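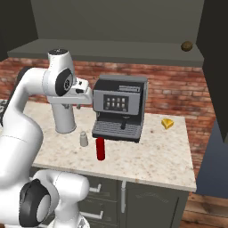 Wer wartet eine Roboterzelle, die Kaffee zubereitet?
In der Regel eine Fachkraft mit Ausbildung in Mechatronik oder Automatisierungstechnik, die sowohl den Roboterarm als auch die angeschlossenen Geräte betreut und die Arbeiten nach einem festen Wartungsplan ausführt.

Stellenausschreibung: Servicetechniker/in (m/w/d) für Roboterzellen im Getränkebereich

Kennziffer 3338
Dienstort: Wastedberg
Vollzeit, unbefristet, Eintritt ab Oktober

Die Kurek Automation GmbH richtet Roboterzellen für Kantinen, Tagungshäuser und Hochschulen ein und hält sie instand. Für die Abteilung Anlagenbetreuung am Standort Wastedberg ist zum nächstmöglichen Zeitpunkt die oben genannte Stelle zu besetzen. Das Einsatzgebiet umfasst zusätzlich die Außenstelle Stundberg.

Ihre Aufgaben

Sie übernehmen die Einrichtung und laufende Betreuung der Zellen der Baureihe Forcombe. Dazu gehören insbesondere:

Aufstellung des Arms neben der Kaffeemaschine, Prüfung der Befestigung und Einmessen des Basiskoordinatensystems
Einlernen der Greifpositionen an Becher, Mühle und Maschine sowie Abgleich mit dem Simulationsmodell der jeweiligen Küche
Kontrolle der Gelenke auf Spiel und Geräusche, Sichtprüfung der Gelenkkappen und Dichtungen
Austausch verschlissener Greiferfinger und anschließende Prüfung der Schließkraft
Reinigung von Auslauf und Abtropfschale, soweit diese im Arbeitsraum des Greifers liegen
Störungssuche vor Ort und per Fernzugriff, einschließlich der Dokumentation im Wartungsbuch
Einweisung des Küchenpersonals in das Stillsetzen und Wiederanfahren der Zelle

Jede Zelle wird im Abstand von 6 Wochen gewartet. Nach jedem Eingriff am Handgelenk oder am Greifer ist ein Probelauf mit verringerter Geschwindigkeit durchzuführen und zu protokollieren. Änderungen an Bahnpunkten werden zunächst in der Simulation geprüft und erst nach Freigabe auf die Steuerung übertragen.

Ihr Profil

Vorausgesetzt wird eine abgeschlossene Berufsausbildung als Mechatroniker/in, Elektroniker/in für Automatisierungstechnik oder eine gleichwertige Qualifikation. Erfahrung mit Knickarmrobotern ist erwünscht. Bewerberinnen und Bewerber ohne diese Erfahrung können berücksichtigt werden, wenn sie bereit sind, den internen Lehrgang von 4 Wochen Dauer zu absolvieren. Erforderlich sind ferner ein Führerschein der Klasse B, sichere Deutschkenntnisse in Wort und Schrift sowie die Bereitschaft zu gelegentlichen Einsätzen in den frühen Morgenstunden.

Wir bieten

Vergütung nach Haustarif, Dienstfahrzeug für Fahrten zwischen den Einsatzorten, persönliche Werkzeugausstattung und einen jährlichen Zuschuss zur Arbeitskleidung in Höhe von 299 Euro. Rufbereitschaft wird gesondert vergütet. Die Stelle ist grundsätzlich teilbar.

Bewerbung

Schwerbehinderte Menschen werden bei gleicher Eignung bevorzugt berücksichtigt. Bitte richten Sie Ihre Unterlagen (Anschreiben, Lebenslauf, Zeugnisse) unter Angabe der Kennziffer in einer einzigen PDF-Datei über das Bewerbungsportal an die Personalabteilung in Wastedberg. Reisekosten zum Vorstellungsgespräch werden nur nach vorheriger Zusage erstattet. Papierunterlagen werden nicht zurückgesandt.

Stand der Ausschreibung: 2024-05-18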